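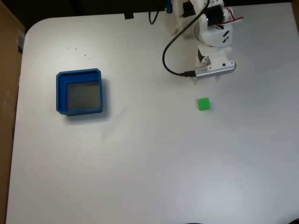

Blue bin on a white table

Search questions Search Go

Do storage bins really need to "air out" before food goes in?

I bought a set of plastic bins from Ernon for the pantry, for onions and potatoes mostly. The leaflet says to leave them open for 12 days before food touches them. Twelve days? My sister-in-law swears by it but she also swears by magnets. Has anyone tested this or is it just something they print?

Answer 1
Sounds like leaflet padding to me. I washed mine with dish soap, left them by a window for 2 days and the smell was gone. Potatoes tasted like potatoes. I'd worry more about keeping onions and potatoes together, they go off faster that way.

Answer 2
yes always air them out!! plastic is full of stuff

Answer 3
"Full of stuff" isn't much help. Check whether the bin is sold for food at all. Plenty of them aren't, and no amount of airing changes that. If it is, wash it and smell it. If it still stinks after some 20 days, take it back. The Farnside store refunded me in June without the box. I'd skip the baking soda trick too, I tried it twice and got a smelly bin with powder in it.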